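## Gripper corner: the bag problem

Hi all! I promised Finbarr Mac Mathúna I'd keep it short this month, so of course I've got more to say than usual. December has been all fingers for us. We've had the Skoneo pair and the Skitix pair on the bench side by side, same arm, same wrist camera, same Nirkow controller, and I've been swapping them back and forth until my hex key started to round off.

If you've only ever seen the Skoneo fingers in photos, they're the hard gray ones with the rubber pad glued on. Lovely on boxes. Lovely on bottles, mugs, books, anything that holds its own shape. The Skitix ones are the yellow ones with the lattice of recessed panels, and I'll admit I wrote them off as a bit of a toy when Liam Ó Dálaigh first took them out of the mailer. Sorry, Liam.

Then we got to plastic bags. Film is miserable stuff. It slides, it folds, it sticks to itself, and half the time the camera can't decide where the front of it is. We set up 23 grabs for each pair with big thin bags stuffed with old packaging, and I drove every one of them by hand from the desk, no scripts. Skoneo started well and then kept letting the film creep out sideways, especially if I'd caught only one layer. With Skitix I could be a good bit sloppier about where I closed, and I dropped 3. I'd love to tell you I got better at driving along the way, but I did the Skitix run first!

A few things I'd pass on if you're going to try this at home:

- Turn the closing force down before you swap fingers. I forgot on Thursday and the gripper shut with a snap that made Liam spill his tea.
- Lock the exposure on the wrist camera. Milky plastic under a bright ceiling washes out very fast, and then you're steering into a white blob.
- Lift slowly – slower than that, even. Big bags swing around and get in front of the lens.
- Leave the Nirkow's loop delay at 500 milliseconds if you're new to it. I run it much shorter, but I've also bumped a lot of walls.

We still have to try the Jurčo fingers, which Finbarr has on his desk and keeps saying he'll bring in. I've heard they're softer at the tip and a pain to mount, and I want to see them on the really thin film before I make up my mind. The 2 of us are also arguing about whether to move the camera farther back along the wrist. He says yes. I like seeing both fingertips right there at the bottom of the picture, so for now it stays put.

If anyone has a spare mounting plate for the Jurčo set, give me a shout. I'll trade you a bag of bags.
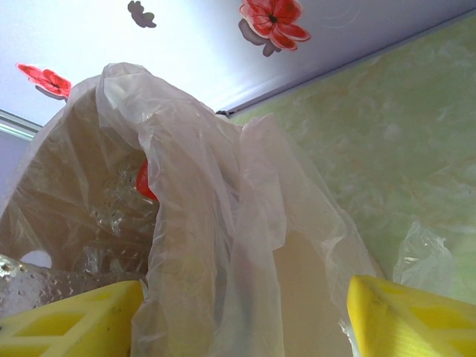 *Wrist camera view with the yellow fingers on, and one of the big bags up near the ceiling flowers.*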